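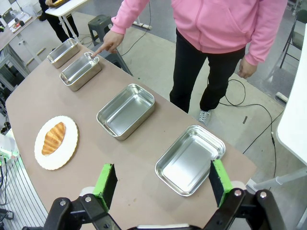 Die falsche Frage nach dem besten Greifer

Ein Kommentar, September 2021

Wer heute einen Greifer für einen Roboterarm sucht, bekommt als Erstes ein Datenblatt. Darin stehen Öffnungsweite, Haltekraft, Schließzeit und Gewicht. Danach wird bestellt. Ich halte das für einen Fehler, und ich habe ihn selbst oft genug gemacht.

Im Februar haben wir bei Voswood angefangen, 2 Greifer am selben Arm gegeneinander zu testen. Der eine kam von Flemport, ein Parallelgreifer mit steifen Backen und hoher Kraft. Der andere kam von Kaewkla und arbeitet mit einem Gelenkmechanismus und weicheren Fingerauflagen. Nach Datenblatt war die Sache entschieden: Flemport hielt mehr und schloss schneller.

Dann kamen die Aufgaben. Ein Croissant vom Teller nehmen und in eine Edelstahlschale legen, und zwar in die, auf die jemand zeigt. Das klingt nach einer Übung für Anfänger. Ein Croissant ist aber leicht, ungleichmäßig geformt und an der Oberfläche brüchig. Greift man zu fest, hat man Krümel auf dem Tisch. Greift man zu locker, dreht es sich beim Anheben aus den Fingern. Die maximale Haltekraft hilft hier überhaupt nicht weiter. Gebraucht wird eine Kraft am unteren Ende des Bereichs, die sich sauber wiederholen lässt, und dazu macht kaum ein Hersteller eine Angabe.

Wir haben je Greifer 60 Versuche gefahren. Beim Modell von Flemport waren 7 Croissants danach so beschädigt, dass man sie niemandem mehr verkauft hätte. Beim Modell von Kaewkla waren es 2. Dafür verrutschte bei Kaewkla das Gebäck öfter in der Hand, und das Ablegen wurde ungenauer. Einen klaren Sieger kann ich daraus nicht ablesen, und ich misstraue jedem, der es nach so einer Reihe könnte.

Unterschätzt wird auch die Kamera am Handgelenk. Sie sieht immer die eigenen Finger mit. Breite Finger nehmen ihr Sicht weg, und zwar genau dort, wo kurz vor dem Zugreifen die Information gebraucht wird. Blankes Metall macht es nicht leichter, weil sich das Deckenlicht darin spiegelt und die Kante je nach Armstellung anders aussieht. Wer den Greifer wechselt, wechselt also auch das Bild, mit dem die Steuerung arbeitet. Ein Vergleich, bei dem nur die Hand getauscht und der Rest unverändert gelassen wird, ist deshalb weniger fair, als er aussieht.

Kollegen aus einem Projekt auf Malta haben mir dazu gesagt, für solche Feinheiten fehle in der Praxis die Zeit. Das verstehe ich. Trotzdem kostet ein falsch gewählter Greifer später mehr Zeit als ein paar Testtage am Anfang, zumal man dann meist versucht, das Problem in der Software zu reparieren.

Von den Herstellern wünsche ich mir ein Datenblatt, in dem auch die kleinste zuverlässig einstellbare Kraft steht und eine Zeichnung des Sichtfelds bei montierter Kamera. Von den Anwendern wünsche ich mir, dass sie vor der Bestellung ihr eigenes Material auf den Tisch legen und es greifen lassen.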